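Dirk Gerlach had the last parcel of the night to pack, and he was thrilled about it. The order had come in from Veterow, number 2718, and whoever was up there wanted one thing only: the black Clusetti, the glossy one he'd had on his shelf since May and polished every evening.

"Somebody finally gets it!" he told the workshop. The radio answered with a song he loved, so he turned it way up.
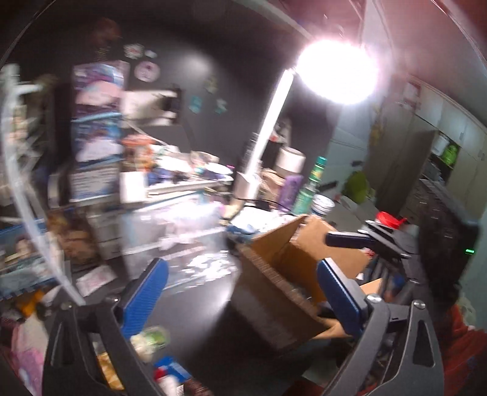
Dirk believed a good parcel began with a good box, and he could talk about cardboard for an hour if you let him. He loved the smell of it, and the way a fresh one creaked. Tonight's was plain and brown with its flaps folded out, perfect! The roll of white tape was over on the workbench, somewhere near the green bottle, and he hummed his way through the second verse thinking about what to write on the card.

He had mailed 1000 parcels out of this room, to Görtz and Vastus and towns he had to look up, and he still got that flutter right before the packing started. 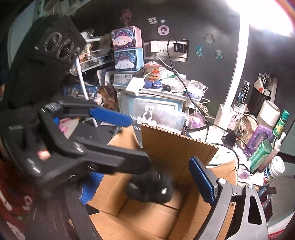

"Dear friend in Veterow," he decided, out loud. "It likes a window. Dust it with something soft, and play it music if you can." Was that too much? Maybe, but he was going to write it anyway, in his best pen, and then run all the way to the night counter before it closed.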